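Pradton Office Services
Workstation and kitchen point check, second floor, May
Checked by: Doaa Ouazzani
Copy to: Ludger Görtz

1. Walkways clear to full width – OK.
2. Fire door closes by itself – NO. Sticks at the last inch. Reported to Fulberg.
3. Extinguisher seal and tag – OK.
4. Power strips not chained together – NO. 2 strips joined under desk 62. Separated during the check.
5. Drinks kept away from keyboards and sockets – see comment.
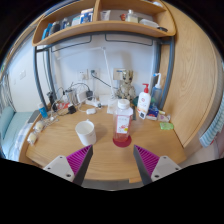
Item 5: white mug and bottled drink on desk.

Comment: Drinks with a screw cap are fine at desks. Open mugs should stand well back from any equipment. Khadija Erraji will put this in the next staff note.

6. Desk edges free of splinters and loose trim – OK.
7. Chairs: casters, gas lift, backrest – one backrest loose, chair tagged and removed.

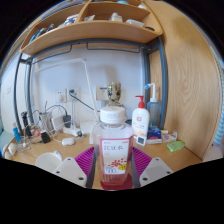

The spare chair from the meeting room can be used until the part comes in. Please don't take the tag off the old one.

8. Emergency lights, test button – OK.
9. First aid box – plasters low, eyewash in date. Hatsue Katayama to reorder.
10. Bottles and containers labeled – OK.
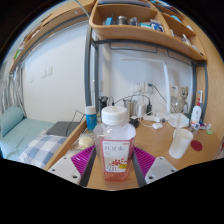
Item 10: label on front of red bean water bottle.

Open items: 2, 7, 9.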